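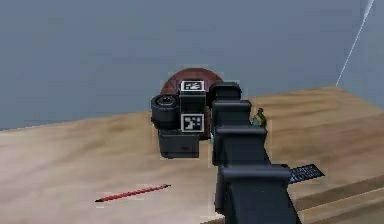 25 novembre 2019

Ma mère m'a redemandé dimanche dernier, enfin, lors de notre dernier grand déjeuner de famille, ce que je fabriquais de mes journées, et j'ai encore mal répondu. J'ai dit « de l'informatique », elle a dit « ah », et on est passés au fromage. Alors je me rattrape un peu par écrit, maman, si tu me lis.

Chez Sumateck, je meuble des chambres qui n'existent pas. On est quatorze dans l'équipe, sur un plateau un peu trop chauffé, et on prépare des intérieurs virtuels dans lesquels des robots, virtuels eux aussi, apprennent à saisir et à déplacer des choses de tous les jours. Pendant longtemps on a tout posé à la main, le crayon sur la table, l'oreiller sur le lit, le ballon par terre. J'aimais bien ça, je l'avoue, il y avait un petit côté maison de poupée qui me ramenait à mes huit ans !

Et puis au mois d'août est arrivé Zetico. C'est le nom que les développeurs ont donné à l'outil qui dispose les objets tout seul, pendant que nous dormons. Le matin on trouve environ 4 000 variantes dans le dossier, et notre travail consiste à les regarder, à garder les bonnes et à renvoyer les autres avec un commentaire. Les premières semaines, je rentrais chez moi avec les yeux en compote et une vague envie de changer de métier.
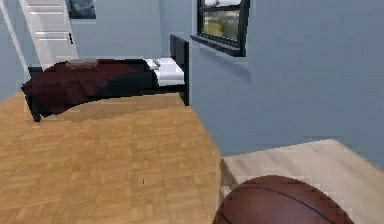
La chambre au parquet, vue au ras du ballon.

Il faut dire que personne ne nous avait vraiment préparés. On avait eu une réunion avec des croissants (bons, les croissants), des graphiques, et le mot « accompagnement » à peu près à chaque diapositive. Celeste Garcia, ma voisine de bureau, avait posé la seule question qui nous intéressait tous : est-ce qu'on serait encore quatorze à Noël ? On lui avait répondu que oui. Pour l'instant c'est vrai, mais deux collègues sont passés à l'équipe Dronitz, à l'étage du dessus, et même si on mange encore ensemble le midi, leurs chaises vides me font quelque chose.

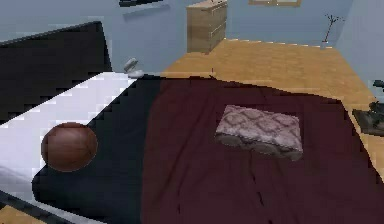
Ce qui a le plus changé, je crois, c'est la façon dont on se parle. Avant, chacun avait ses pièces à soi, on reconnaissait la patte de l'un ou de l'autre, et on ne s'occupait pas trop de celles du voisin. Maintenant on discute de tout, parce qu'il faut bien décider ensemble de ce qui passe et de ce qui ne passe pas. Un ballon sur le lit, par exemple, tout près du bord du drap bleu marine, avec le coussin à losanges posé à plat sur la couverture bordeaux : est-ce que c'est du désordre crédible ou du n'importe quoi ? Celeste, qui a deux garçons, trouve ça très réaliste. Moi, qui vis seule avec mes plantes, j'ai mis plus de temps à me laisser convaincre – mais elle a gagné, comme souvent.

J'ai quand même demandé à garder une matinée par semaine pour composer des scènes moi-même, à l'ancienne. Mon chef, monsieur Ueda, a réfléchi un moment et m'a dit d'essayer jusqu'à la fin du trimestre. Je m'y installe avec mon thé, je déplace une commode, je la remets où elle était, je perds un temps fou et je suis ravie. On verra bien ce qu'il en dira en janvier.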